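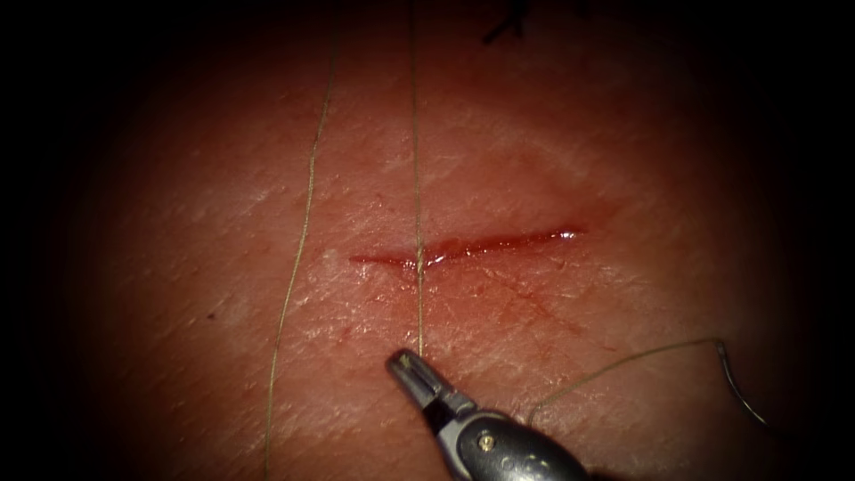

Going to a robot suturing demo at an open day – what should I be looking at?

Asked by morgan_b, January 2019
Tags: open days, surgical robots, visits

Hi all! My daughter is 16 and has been set on either engineering or medicine for as long as I can remember (it changes by the week), so when the Vesholm training center announced an open day with a robot stitching demonstration I signed us both up before she could roll her eyes at me. We got the afternoon slot, and the page says the demo lasts 60 minutes with time for questions after.

My trouble is that I know zip about this stuff. I can sew a button on and that's my limit. I went to a factory open day in Bolevcombe in August and stood there watching an arm move boxes, and I came home without a clue what I'd been looking at or what was supposed to be hard about it. I'd like to do better this time.

So if you've been to one of these, where should I be looking? The person at the controls, or the screen? Is there something you'd ask? And is it going to be gory? She's fine with blood. I'm the one who goes gray.

3 answers

oskari_karppinen
Accepted

I went to the one last year and loved it, so I'll try to keep this short and will probably fail.

Watch the screen. I spent the first part craning my neck at the lady at the console, and all you get from that is the back of somebody's head and some very small wrist movements. Everything good is on the monitor. They light the middle and the sides go off into black, so it takes your eyes a minute. Find the cut first, then the tips of the tools, then the thread. The thread is what I kept losing! It's so fine, and there can be more than one length of it lying across the skin at once. Find the needle too if you can. It's a little dark curved thing and it can be hanging out near the shadows while the tool is somewhere else entirely.

As for gory, there's blood in the cut and it looks wet and red and real on a big monitor. It stays small though, a slit and a bit of a smear. My brother-in-law faints at nosebleeds and he sat through the whole thing.

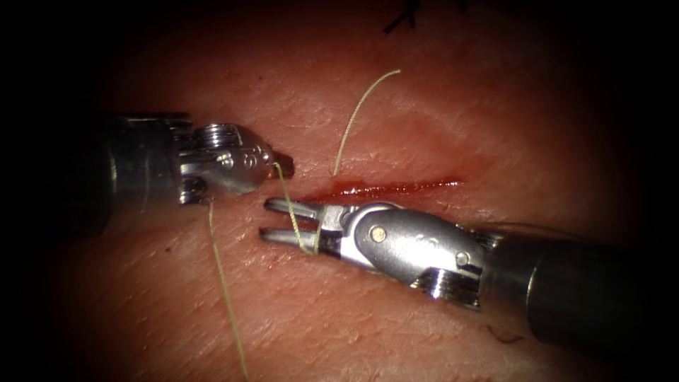 Knots are what I'd tell your daughter to wait for, because I tie fishing flies and I figured I'd be able to follow along. Ha. By hand I feel the thread go snug and I stop pulling. I asked how the operator knows when to stop and the answer was mostly "you learn to see it", which bugged me all the way home. What helped was picking one tool and sticking with it. When the left one has its jaws shut on the thread and the right one is sitting there with its two skinny prongs open and the thread going over them, look at the gap between the tips. It's tiny, and there's a cut right beside it that you'd rather not bump. Then look at the thread past the jaws, where it trails off loose across the skin, and think about keeping track of that as well. I can't do it with my own fingers and a pair of glasses on.

Oh, and get there early. The chairs at the front go fast and the screen was mounted a bit low for people in back.

Ifor Beddoe

Agree with Oskari on the screen. I'd add look at the wrists, meaning the silver bit between the long black shaft and the jaws. You'll see stacks of thin grooved discs there, and those are pulleys for the cables. If she leans engineering that's the part to ask about. I asked how often the cables get replaced and got a really good ten-minute answer out of a guy who had been standing by the wall looking bored.

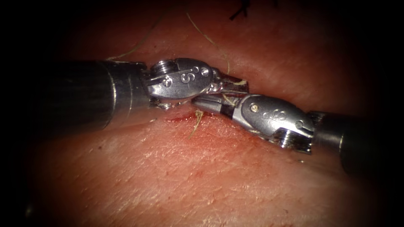
Both grippers close together over the wound, with the pulley discs showing on each wrist.

Other things I'd ask: how long does a beginner practice before the knots hold, what does the operator do when one tool is blocking the view of the other (happens a lot, half the wound can be behind the jaws), and can visitors have a turn. When I went you could try a practice console for 2 minutes if you put your name down at the door – do that before you get coffee.

jorkard

parking is terrible, take the bus. demo was ok, a bit slow for me

morgan_b (original poster)

Thank you all, and Oskari, please never keep it short. I've written down the cable question and the blocked view one, and she's already claimed the practice console. Is the bus the one that stops by the main gate, or do you have to walk up from the station?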